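12/15/20

Up before six. Cold in the kitchen until the oven had been on a while. I made oatmeal and ate it standing up, then got the tax folder out and put it away again.

The move to Dizon is still on. The landlord there wrote back last night and will hold the place until April if I send the deposit this month. The rent is less than here and there are 3 rooms, one of them small. I would have a yard. What I don't have is a clear idea of what the winters are like with an oil furnace. The tank was last filled in the fall and he could not say how much was in it.

Worked on the Multach translation from seven until lunch. It is a parts catalog and goes slowly. Every page has the same words in a different order and I keep having to go back and check what I called a thing forty pages ago. I did a little over 4,000 words, which is good for me, though I will have to read it all again tomorrow. They want the first half before the holiday. I think I can do it if I leave the index for January.

Soup for lunch. Afterward I called Jarkine about the moving quote. They want to come and see the place before they give a price, and they don't take pianos up stairs. I don't have a piano. I told them mostly books, a bed, a desk and 2 bookcases. The call took longer than it should have.

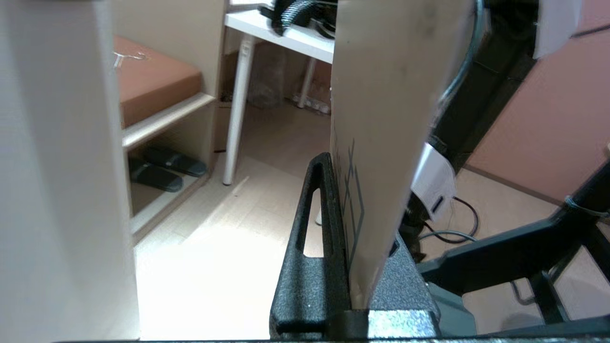

My sister thinks I should stay put another year. She said on the phone that Dizon is too far from a hospital and that I will be sick of the drive by the second month, and that a yard is only nice when it is somebody else's turn to mow it. She may be right about the drive. I said I would think about it and then we talked about her knee.

Walked down to Wokent Street to mail the rent and the two cards. Long line at the post office, everyone spaced out along the wall and onto the sidewalk. I wore the wrong shoes. Bought onions, rice, lamp oil and a bag of oranges on the way back. The oranges are sour.

Read some in the evening but could not keep my mind on it. I made a list of what the deposit would leave me with and it comes out all right if Multach pays on time. Last time they were late. I will write to the landlord in the morning and ask about the oil again, and whether the small room has a heater.

Bed at ten. Wind getting up.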